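Bench notes: the handheld gripper rules, second edition

Our good practice sheet for handheld gripper work is out in its second edition, and I'm delighted with it! The first one was written in a hurry by Merja Nieminen when the Drosville room opened, and it did its job, but people kept penciling things into the margins. Ilari Nurmi gathered up all that penciling in February and turned it into 13 rules on a single page. It fits on the wall. You can read it standing up.

Most of the arguing (friendly, mostly) was over corded items. A power strip seems like such a plain thing to practice on until you remember it has a cord with opinions of its own, and the old sheet had one vague line telling you to "mind cables." The new wording is much better: a strip used as a handling object is never connected to the mains, both jaws start open, and the cord is part of the object, so if it moves, you write that down too.

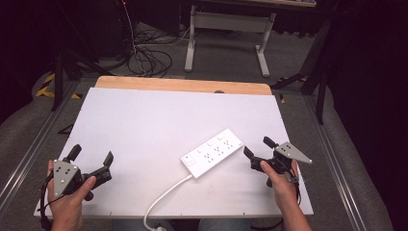 Rule 5 came from Seija Turunen, and it's my favorite. Any take where you had to let go of a grip handle goes in the log as interrupted, even if the task got finished afterward. We used to leave that to each person's judgment, and when Seija went back through 3,000 takes from the Hernness project she found three different habits in the logs. Now there's one, and comparing sessions has become so much easier.

The finger check is new as well. Before the first take you look over both fingers, inside faces and tips, and open and close each gripper over a bare stretch of table. Chips, cracks or a wobbly screw mean you swap the finger before going on. It takes a minute, maybe less once you've got the knack.

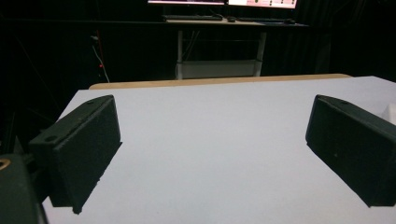
Both gripper fingers over the white tabletop, with nothing between them.

We did not settle the question of cable slack. Eero Sjöberg wants a fixed length from grip to first tie point, while Sointu Kinnunen would let each operator set it by arm length, and I can see both sides. The sheet says "enough to reach every corner of the board without a tug" for now. If you've tried something that works for you, please tell Sointu, who is collecting notes for the next edition.

Printed copies are in the tray by the door, and Rautiainen will get a stack with the next delivery. Please take the old sheets down when you put the new ones up!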